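Towel week, part two

August 27, 2019

So we're at 1366 grasps now! Jocelyn Policarpio set the target at 3000 back in July, and I laughed, and then I went and bought more towels. My favorite is still the purple one with the frayed end. It grabs differently every single time (the hand towels from Burnton are way too polite), and the learner needs the messy ones as much as the nice ones.

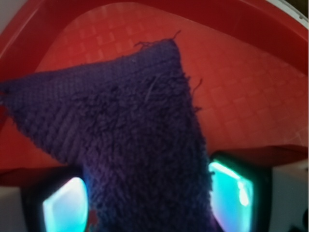 I label everything the same night or I lose track. A pinch in the middle gets one tag, a corner gets another, and anything with two layers goes in a pile I call "ugh" – which Jocelyn wants me to rename before we share the set with the Modik people. Fine, fine. Next up is the red bin with two towels in it at once, and I'm still looking for a really thin dishcloth if you've got one to spare!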